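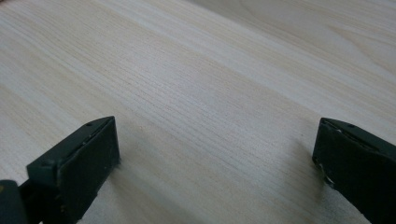

The second life of the kitchen table

Nazma Gazi sold her dining set in May and kept the kitchen table. It had come from her aunt's house, and it was the only piece in the apartment that got used every day. Breakfast, tax forms, sewing, homework.

Furniture dealers say small tables are moving again. At Miah, a secondhand store with two floors of stock, the big extending tables sit for months while anything that seats four goes within 11 days. Foreck, across the river, stopped taking formal dining sets last year.

Part of this is space. New apartments often have one room for cooking, eating and sitting, and a table there has to do several jobs. Part of it is work. People who spend two days a week at home want a surface at the right height, near an outlet, that can be cleared by dinner.

Gazi refinished hers herself over 13 evenings. She stripped the old varnish, sanded with the grain and put on a matte oil. Rings from coffee cups still show up, and she rubs them out with a fine pad every few weeks.

"My aunt kept a plastic cloth on it for her whole marriage," she says. "I never knew what was under there."

The chairs are another matter. She has nine, from four different sets, and most of them live in the hall.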